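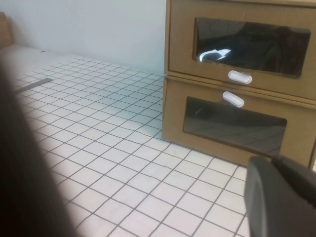 Figure 2. Wrist camera view, drawer unit.

8/15/26 | Rajeshwari Iyer, Lodwood
Filed under: Hand Guiding

1. Select Teach and hold the enable switch.
2. Guide the gripper to the drawer handle at low speed.
3. Close the fingers, draw the drawer open and press Save.

CAUTION: Keep your free hand clear of the fingers. 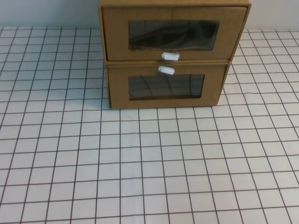

Record at least 10 runs for each drawer. Where the handles are close together, as on this cardboard unit, name the upper and lower drawers separately before saving.

© Lodwood | Contact | Back to top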